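Mylene Malabanan has a rule for anyone who joins her planning group at Trarkonura: you may not say "the robot decided." She has heard it 4 times this morning, twice from me, and she writes each one on the whiteboard.

"It ran a search, the search came back with a path, and the path was bad," she says. "Deciding is what I did when I took this job."

The group builds Gumov, a motion planner for arms that have to handle thin, flat, inconvenient things. Most of its life is spent in simulation, where a dropped panel costs a line in a log file. 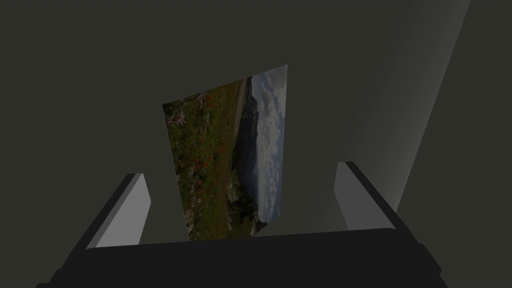 Flat objects are where planners go to be humbled, Malabanan says. A mug is roughly a mug from any side. A card seen edge-on is nearly nothing, and a pose estimate that is slightly wrong about its tilt sends a finger straight through it. Her group used to test with blank gray panels, which drove the perception code to despair. Now the panels carry photographs, and the current favorite is a mountain meadow with red-orange wildflowers, turned so the sky runs down the right side. "People walk past and tilt their heads," she says. "The estimator doesn't have a neck. It has to report the rotation, and with a horizon in there we can at least argue with it."

The arguing is done mostly by Jhun Dagdag, who wrote the replay tool. It is called Laur, for reasons he declines to give. It steps through a run one planner call at a time and shows which candidate grasps were thrown out and why. The first version listed all 1137 of them in a single column.

"I thought it was thorough," he says.

"It was a phone book," says Malabanan.

The present version groups rejections into 11 causes. By far the most popular is collision with the palm, a part of the gripper that everyone remembers in meetings and forgets in code. 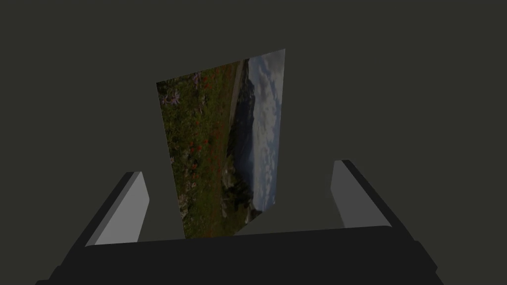
Words by Trinidad Umali
Edited by Ho-yin Lo
Filed under: Software, Planning

I ask whether the simulator flatters them. Malabanan gives me the look of someone who has been asked this by people with budgets.

"Of course it does. Friction is whatever we typed. The lighting is dim and the background is plain, and the real world will have a window in it."

The next release, due in August, replans in the middle of a reach when the pose estimate moves. Dagdag has 2 bugs left to close before then. One is a timeout. The other he describes as "more of a personality."

As I pack up, he mentions that last night's batch stopped early because the robot decided to go home.

Malabanan is already uncapping the marker.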